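Reports > Legal Aid for Public Employees > Progress report, second period

Progress report to the Hevlow Fund
Project: Advice and representation for municipal employees in disciplinary procedures
Prepared by Bořivoj Vlček, project coordinator, Sedville office

1. Period covered

The report covers the months from February to August. It follows the order of the grant agreement, so that the Fund can compare it with the first report without difficulty. Financial tables are sent separately by our accountant.

2. Work with employees

In this period we gave advice to 263 employees. The largest group works for the city of Sedville, mostly in the fire service, the parks department and the bus garage. A smaller group comes from Zakbridge, where we opened the advice desk in March. In the first weeks the desk in Zakbridge was quiet. After the union of bus drivers put our telephone number in its newsletter, the number of visits became higher, and now we have appointments in two afternoons of each week.

The most common question is still the same as in the first period. An employee receives an invitation to an interview with the employer and does not know if he or she is a witness or the person under suspicion. The invitation form used in Sedville has one text for both situations. We wrote to the personnel department in April and proposed two different forms. The department answered that it will consider the matter together with the next revision of its handbook. We have no date for this revision.

The second common question is about deadlines. Under the Sedville rules, an appeal against a written warning must be delivered within five working days. Many employees come to us on the fourth day, some of them after the deadline. For the late cases we can usually only help to write a statement for the personal file. I would like to mention that this statement has some value, as it must be read if there is a later procedure, but employees are often disappointed with it.

3. Representation at hearings

Our two lawyers represented employees at 60 hearings. The agreement foresees this number for the whole year, so we have reached it early. We do not ask for a change of the target. We expect fewer hearings in autumn, when the appeal board in Sedville has a reduced calendar.

One case from the parks department took much more time than we planned. The employer had extended its investigation two times, and the second extension was not communicated to the employee. The board decided that the second extension was not valid and canceled the suspension. The employer did not appeal. We have prepared a short note about this decision, without names, and we use it in our training.
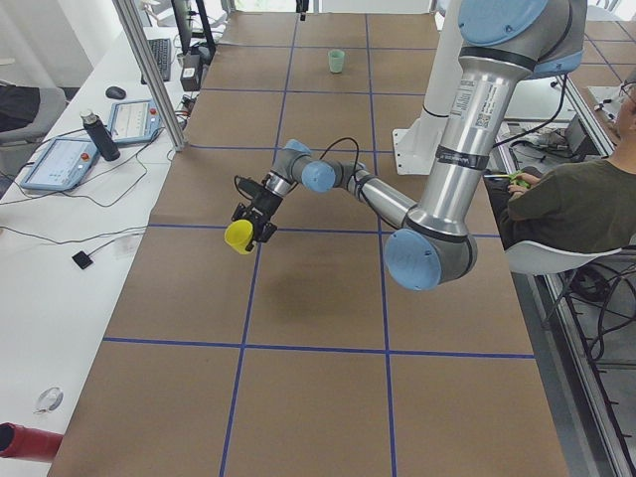

Robot arm holding a yellow cup over a paper-covered worktable.

4. Training and printed materials

We held training meetings for union representatives in Sedville and Zakbridge. The meeting in Neves was moved to October, as the hall was not available. The participants asked for more practical exercises and less explanation of the law, and we have changed the program in this sense. The first hour is now a practice interview, in which one participant has the role of the investigator.

The booklet "Before You Sign" was printed in 200 copies. We have very few left in the Sedville office. The lawyers found one mistake on the page about medical certificates, where the old name of the form is used. It is corrected in the electronic version. For the next printing we would like to use larger letters, a wish we heard from several older employees.

5. Difficulties

Access to documents remains our main difficulty. In Zakbridge the employer allows the employee to read the file, but not to make copies, and the lawyer must write everything by hand. In some cases the file was shown only on the morning of the hearing. We have asked the legal office of the city for a meeting about this practice. It was promised for September.

We also had a change of staff. The assistant who answered the telephone left us in June, and the position was free until the end of July. In these weeks the lawyers took the calls themselves, and written answers to e-mails were slower than the agreement requires. The new assistant is now working full time.

6. Plan for the next period

We will continue the advice desk in Zakbridge with the same hours. In Neves we will begin with the training meeting and decide after it if a regular desk is needed there. The comparison of disciplinary rules in the three cities is half finished: the chapters on interviews and suspension are written, the chapter on appeals is waiting for the Neves rules, which we received only in an old version.

We kindly ask the Fund to confirm if the travel costs for Neves can be moved to the next period. The amount does not change.

Filed under: Grant reports, Workplace rights, Disciplinary procedure

Contact | Copyright Legal Aid for Public Employees, Sedville | Back to top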